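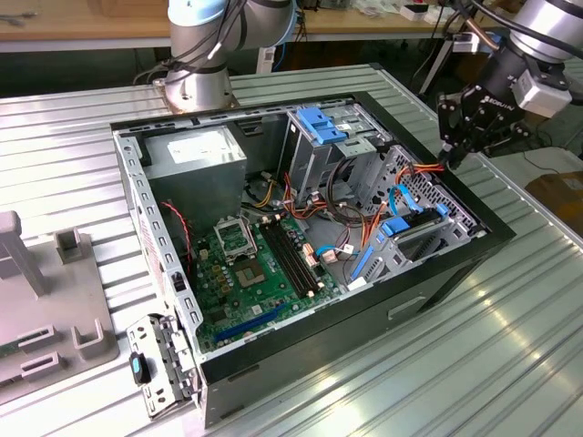
Re: [wosham-users] Keep the office desktops another cycle?

Replying on the list since two other people asked me the same thing privately.

> We have 200 desktops in three buildings, all bought in one order.
> Management wants to know if we replace them in January or hold them
> for another cycle. Most people here use a browser, mail and the
> Covari ledger client. Complaints are mainly slow startup and slow
> opening of large spreadsheets. A few machines have died outright.
> Has anyone on the list kept theirs going, and was it worth the
> staff time? Also, what did you do with the old drives?
>
> Our reseller says parts will be hard to get. I don't know how much
> weight to give that.

We were in the same spot and kept ours. We have 800 seats, so the numbers will differ, but I think most of it carries over.

Slow startup was the drives. We put in solid state drives and left everything else alone, and the startup tickets stopped. Spreadsheets were memory. We only added memory for finance and planning. Before you order anything, pull the installed memory from your inventory tool and compare it with what people are running. Ours was wrong for one whole floor, where someone had moved modules between machines and never logged it.

On dead machines, check the power supply first. Many small office towers use a supply made for that case, and a standard one won't bolt in. Copy the part number off the label and search for that number, with and without the leading zero. Check the main board connector too. We bought a box of supplies that fit the case and had the wrong plug, and they are still on a shelf in the Flotov building.

As for your reseller, ours said the same. Supplies and fans were easy to find used. Front panel parts and drive trays were the hard ones. Keep those from any machine you scrap.
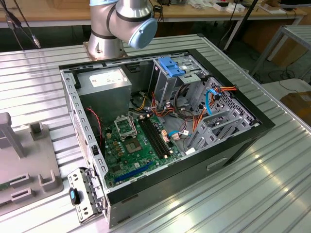 Do the old drives have to be destroyed if the machines stay in service?
It depends on your data policy. Ours lets us wipe and reuse a drive inside the company, but anything leaving the building has to be wiped and logged by serial number first, and drives that fail the wipe are shredded.

Staff time was the part we got wrong. We planned it as a job done at people's desks. Moving the monitor, crawling for cables and waiting for someone to finish a call took longer than the drive swap. Halfway through we changed to swapping whole machines: bring an upgraded one on a cart, take the old one back to the bench, upgrade that, and send it to the next desk. This only works if user files are on the network. Check for mail archives saved locally. We missed several.

Our notes from that time are below. They were written for the Nnaji site office, so skip the references to forms.

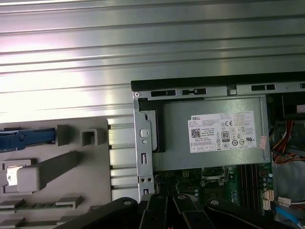
Desktop upgrade notes, revised
Ankit Mishra | 29/08/2018

Unplug the machine and hold the power button for a few seconds before opening the case. Write the asset number on tape and put it on the side panel, so the right panel goes back on.

Blow out dust before touching any connectors. Hold the fan blades still while you do it.

Record the serial number of the old drive and the new one on the same line of the form.

Update the firmware before imaging. Some machines did not see the new drive on the old version.

Replace the coin battery if the clock is wrong at first boot. We ended up replacing all of them.

Spending over 2,000 on parts in one order needs a signature from purchasing. Split by building if you are in a hurry, and tell them you have done so.

Leave the machine running on the bench through lunch before it goes back out.

End of notes. If you want the blank form, write to me off list and I will send it. I don't have figures on power use, sorry, we never measured it.

Ankit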